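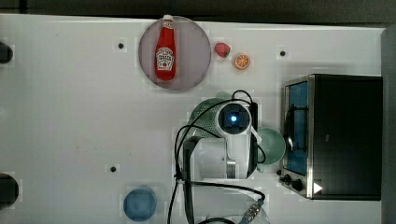 Tomato sauce: fridge or cupboard?

kistley_kate
Right, settle this for our house. I grew up with the sauce in the cupboard next to the Vegemite and we all lived. My partner's family are fridge people and he keeps moving it! Cold sauce on a hot snag is a crime as far as I'm concerned. Where does yours live?

NeluC
Cupboard. Sauce is vinegar, sugar and salt, what's going to grow in that? We get through a bottle in a fortnight anyway with two teenagers.

margareta_d
Fridge, sorry Kate. Read the label on yours, mine says refrigerate after opening. I used to leave it out, then one summer in Rostville the top went brown and it smelled like a home brew kit. Binned it and never went back.

NeluC
Brown on top is only the air getting at it. Colour isn't the same as off.

margareta_d
The smell was the problem, Nelu, I did mention the smell.

Mohsin T
Depends how fast you use it, I reckon. I did the catering for our cricket club for a couple of seasons and we'd go through 50 sausages on a Wednesday night, so the sauce never had time to be anywhere. At home it's just me, a bottle lasts months, so it goes in the door of the fridge. If I want it warmer I put a blob on the plate before I start cooking.

kistley_kate
Ooh, the blob first idea is clever. Might be the compromise! What about homemade though? Mum's just given me two jars of hers and there's nowhere near as much sugar in it as the bought stuff.

Mohsin T
Fridge once it's open, no question. Use it up within a few weeks too.

NeluC
Agree on homemade. See, I can be reasonable.

orville_dad
Can I add a gripe? People who store it upside down without wiping the cap. It goes to crust, then you squeeze and it flies out sideways all over your shirt. Rinse the cap under the hot tap every now and then, it takes no time.

margareta_d
Guilty. Off to rinse mine.

kistley_kate
OK so he's allowed to have Mum's in the fridge and the bought one stays in the cupboard till Christmas. If it starts to pong I'll come back and apologise to Margareta.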